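Rules we actually follow now

Monday, December 22, 2025

I've been putting off writing this one because every time I sit down to do it, I change my mind about half the list. But it's the slow week before the holidays, my coffee is fresh, and two of you have written in asking how we set house rules for the bedroom tidying work, so let's go.

Quick background if you just got here. Skodance is our name for the household chores project, and the piece of it I look after is laundry pickup: clothes on a bed or a chair, into a basket, leave the room the way you'd want to find it. When I took it over in September there was a safety document of 12 pages that we'd gotten along with the hardware, and it was fine! It covered power, stop buttons, batteries, who can stand where. What it didn't cover was anything a normal person would call manners. Can you set a basket where someone's going to trip on it? Do you drag a shirt across a lamp to get it where it's going? Nothing on that at all. So we started writing our own, and the first draft was way too long, and then the second draft was way too vague ("handle garments with appropriate care", which I wrote, sorry).

The version we're on is number 518 in our document system. No, we did not write 518 versions, that's just how Leinonen numbers its files and I've given up arguing. It's one page, big type, and you can read the whole thing while you're standing next to the bed.

The first rule is about the floor. Basket goes down before anybody touches any clothes, and it goes right by the bed, close enough that a garment travels a short way and never has to be carried over a walkway. We went back and forth on this for ages. I wanted the basket on the bed, which is what I do at home, and I got outvoted on the grounds that baskets have been on floors, and floors are floors. Fair enough.

Second, one garment at a time per hand. I know it looks slow. But when you grab a heap you don't know what's in the heap, and you also don't know what's under it, like a phone or somebody's glasses. We made an exception for socks and then took it back again.

Third one is tags. If there's a price tag still on something, it's treated as new, and new things aren't laundry until a person says they are. For practice we let it go in the basket anyway, but whoever's running the session has to write it down in the notes. I really like this rule and I seem to be the only one who does. People leave tags on for a reason! Maybe it's going back to the store!
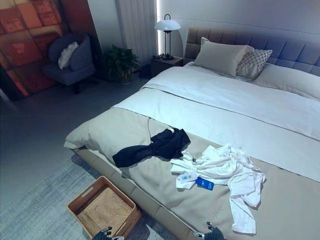
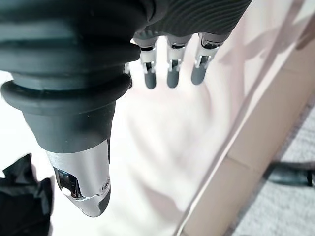
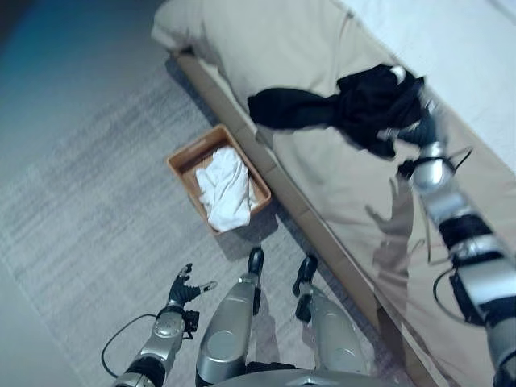

Fourth, don't lean. Arms can go over the mattress, fine, that's where the clothes are, but the body stays off the bed and the feet stay on the floor with a clear patch to stand on. I had this down as obvious and left it out of the early drafts, and then we had an afternoon where I had to remake the same bed again and again and it went onto the page before I went home.

Fifth is cables and cords, and it has two halves. Ours: check where they're hanging before the first reach and again after any change of position. Theirs: anything plugged into a wall, like a bedside lamp, is off limits, and so is whatever it's sitting on. If a sleeve is on the nightstand, leave the sleeve and tell someone. We lost a few "completed" runs over that in the scoring and I still think it's right. A chore that gets done with a lamp on the floor isn't done, sorry.

Then there's the part about when to stop, and I think it's the most useful bit for anyone writing their own. We used to have a long list of stop conditions and no one could remember it in the moment, me included. Now the page says stop if a person comes into the room, stop if fabric is caught on anything, stop if you can't tell what you're holding. The last one gets used the most by a mile. Dark clothes on top of each other are miserable. I've stood there squinting at a black lump on a bed wondering if it's one sweater or a sweater and leggings, and I've got eyes and a lifetime of doing laundry.

Something I'd do differently: we wrote the rules first and the check sheet later, and they don't line up. The sheet asks for "basket position OK" and the page says right by the bed, so people were ticking OK for all sorts of places. If you're starting out, write them together, on the same day, same words. Plamarine sent us a template for check sheets a while ago and it's decent, although it assumes a factory and has a whole section on forklifts. We crossed that out.

I also want to say something about who reads these things. Our page gets read by engineers, sure, but it also gets read by whoever is helping out that day, and by the folks at Skarnia who let us use their furniture layouts, and those people care mostly about whether their stuff comes back in one piece. So plain words. I took out "end effector" and put in "hand". I took out "workspace" and put in "the bed and the floor in front of it". One person told me it read like a note on a fridge and I took it as a compliment.

Do the rules slow us down? Yep. Setup takes longer, the notes take longer, and there's always somebody who wants to skip the cord check after lunch. I used to be the somebody. But the resets got easier, and the notes are finally good enough that I can read one weeks later and know what went on.

Still open, if you have opinions:

What to do about the bedding. Right now we say don't move it, but a cover can shift when you lift a shirt, and does that count? We've been letting it go if you can fix it with one tug.

Whether soft things like throw pillows are "clothes-adjacent" (not my phrase). I say leave them alone.

And inside-out garments. Fix them or not? At home I fix them. My sister says that's the job of whoever took it off inside out, and she's got a point, but try writing that as a standard.

I'll post the one-pager once I've cleaned up the check sheet so the two agree. Probably in the new year, I've still got presents to wrap.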